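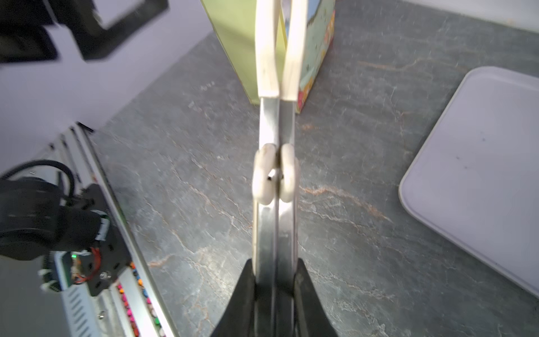 Dark gray stone stays a steady seller for countertops.

The Second Life of Leftover Stone

Behind the Dramani stone shop there is a yard where the leftovers go. They stand on edge in wooden racks, held apart by strips of old carpet, and each has a number written on it in yellow grease pencil. Some are the size of a door. Some would barely cover a nightstand. Most came off slabs that somebody else paid for.

The trade calls them remnants. A full slab of granite usually covers more counter than a small kitchen needs, and whatever is left after the sink is cut out and the edges are trimmed stays with the shop. For years the smaller pieces were broken up and hauled away. Now people drive across the county to look at them.

Kwadwo Kpodo has run the yard for 12 years. When he started, he says, the racks were an embarrassment, and the owner wanted them behind a fence. Bathroom remodelers were the only ones who asked. A vanity top is a small thing, and a remnant fits it well.

"Then people started asking for islands," he says. "Then desks. I had a man buy one for his fish tank to sit on. He came back for a second one."

The yard opens at 8 in the morning, and by 9 there is usually someone walking the rows with a tape measure and a cabinet door under one arm. Kpodo likes the ones who bring the door. Color under a shop light and color at home are two different matters, he says, and a gray that looks plain outdoors can turn blue or green next to the wrong white paint.

He wets each piece down with a hose before he lets anyone decide. Dust from the saws settles on everything and hides the pattern. With the dust gone, cracks show up too, and so do the old repairs, where a fabricator has filled a pit with tinted resin. A filled pit is no reason to walk away, in his view, but it should come off the price.

What it costs

Prices at remnant yards are hard to compare, and that is partly on purpose. Some shops quote the bare stone. Others quote the stone cut, polished and set in place. Abena Appiah learned this when she redid the kitchen in her house in Farmont last spring. The first shop she called gave her a number for the stone alone, and she was ready to sign before she asked about the sink cutout.

She ended up with a black granite remnant from Kpodo's rack, 98 inches long, with a chip at one corner that could be trimmed off. Stone, cutting, one sink hole and installation came to $1,199. She kept her old faucet.

"I had two quotes for new material and both were more than I paid for my first car," she says. "I didn't need perfect. I needed something I could set a pot on."

Her advice is to ask for one figure that covers everything, in writing, and to ask what happens if the piece breaks on the saw. At most yards there is only one of each remnant. If it cracks, the choice is a refund or a different color, and the customer should know which before the cutting starts. Dramani gives the money back. The shop Appiah called first would only offer store credit.

There are other costs that tend to be forgotten. Tearing out the old counter is often extra. So is a backsplash, and so is any change to the plumbing under the sink. A counter that is thicker than the old one will raise the sink rim, and the drain pipe may no longer meet where it used to.

Weight is the other surprise. Stone is heavy, and a wide overhang needs brackets. Kpodo turned down a customer who wanted a long breakfast bar with nothing holding it up, and he turned him down again when the man came back with a drawing.

Granite, quartz and the rest

Not everything in the yard is granite. There is marble, which stains, and soapstone, which scratches easily and is loved by people who bake. There is a growing row of engineered quartz, made from crushed stone and resin. Quartz doesn't need sealing. It also doesn't like a hot pan, and the marks don't come out.

Granite is more forgiving of heat but should be sealed now and then. The test is simple. Put a spoonful of water on the surface and leave it for ten minutes. If the stone underneath has darkened, it is drinking the water in and needs a coat of sealer. Appiah does hers in March, when she cleans the oven.

The finish makes as much difference as the stone. A polished top throws back light and is easy to wipe. A honed top is flat and soft to the eye, but on dark stone it shows fingerprints, and oil in particular. Leathered finishes, with a slight texture, hide the most, though flour gets down into the low spots and has to be brushed out.

Dark gray has been the color people ask for first in the past few years. White is second. The browns and golds that filled new houses a generation ago are the slow sellers, and they are where the bargains are. Kpodo has up to 65 brown pieces on hand at a time and will cut the price on any of them without much of an argument.

He put one in his own kitchen, a tan granite with dark red flecks that had been on the rack so long the number had washed off. His wife wanted gray. They have a long-running disagreement about it — she covers most of it with a cloth — but it has held up under three children and a good deal of hot oil.

Late in the afternoon a couple comes through looking for something to put on top of a washer and dryer. They have measured twice and gotten two different answers. Kpodo sends them home to measure again and chalks a small X on the piece they like. He will hold it until noon tomorrow.

Contact the editors | Subscriptions | Copyright Womier Magazine. All rights reserved. | Back to top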